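Lillmont garden suburb walk guide goes to second printing

12 July 2020

The little guide to the Lillmont garden suburb is sold out, and a second printing is on the way. The local history group ordered 2000 copies last time and figured that would last for years. It didn't. The new run is 3000, due back from the printer in August.

For anybody who hasn't seen it, the guide is a fold-out map plus a 40-page booklet, covering the streets laid out by the Nuvurmont Land Company between the wars. Curved roads, shared back gardens, the row of stucco shops by the old tram turnaround. Author is Maja Jasińska, who grew up on Cuervo Crescent and still lives two streets over.

"People kept asking me which house was which, so I wrote it down," she said. "Then I had to go back and check all of it, and half of what my father told me was wrong."

The big one was the bandstand. Family story had it brought over from another park on a barge. Company minutes, found in a box at the Nuvurmont library, show it was built on the spot by a local carpenter who was then not paid for eleven months. His letters get a full page in the booklet. They are pretty good reading, especially the last one.

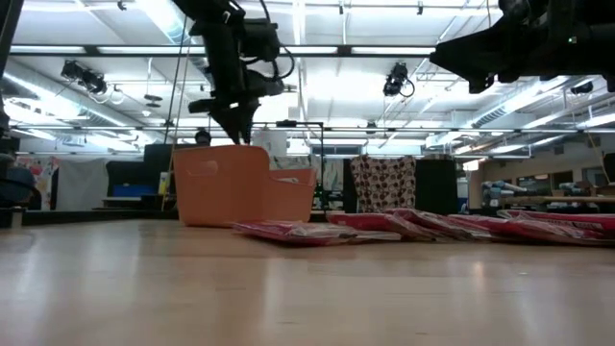

Black robot arm over an orange basket on a pale wood floor.

Changes in the second printing: seven houses added to the walk, all on the north side of the creek. These were left out before on the grounds that they were thought to be later infill. Farah Majimbun, an architect who has been drawing up the suburb street by street, matched them to the company's original plan sheets. Same window proportions, same odd little side porches. The north loop adds a half hour to the walk if you don't stop, and there is a hill.

Two captions fixed as well. The photo on page 12 is the school, not the hall. And the name of the first head gardener is now spelled right, with apologies to his granddaughter, who wrote in twice.

The map has been redrawn too. Complaints about the first one were mostly that the type was too small and that north was at the bottom. North is now at the top. Type is bigger, and the street names that changed after the war are shown with the old name in brackets, so you can follow the old plan sheets if you have copies.

Not everyone is happy with the added houses. Khairul Sumampouw owns one of the seven and said he would of liked a phone call first. "I don't mind folks looking from the sidewalk. I mind them coming up the drive to see the porch," he said. The new edition has a line on the inside cover asking walkers to keep to public paths. He has read it and says it's fine, could be bigger.

Heritage listing is a seperate matter. The suburb application went in last year covering the shops, the bandstand and the south side streets only. Jasińska wants the north side added. Qistina Osman, who handles listings at the Nuvurmont planning office, said an amended boundary can be filed while the first application is still open, but every owner inside the new line has to get written notice. No date set for a hearing. The research for the guide can be submitted as supporting material, she said, plan sheets included.

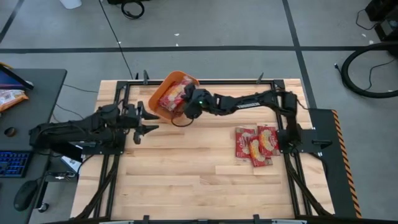
Red and white snack package in an orange bowl, with robotic arms at a wooden table.

Printing is being paid for out of sales of the first run, plus a grant from the Vandberg Fund that covers the map. Cover price stays the same. Old copies are still good for the south loop, hang on to them.

Pak-hei Yip at the Lillmont bookshop is taking names for the new one. Give him a phone number, he'll call when the boxes come in. Pickup from the side door on Cuervo Crescent. Mail orders go out after the local ones are filled, and postage is extra.

Guided walks are off for now. Jasińska says the self-guided route works either direction, but start at the tram turnaround if you want the booklet pages in order. Wear decent shoes for the creek steps.

Corrections for any later printing can be left at the bookshop, in writing please, with a source if you have got one.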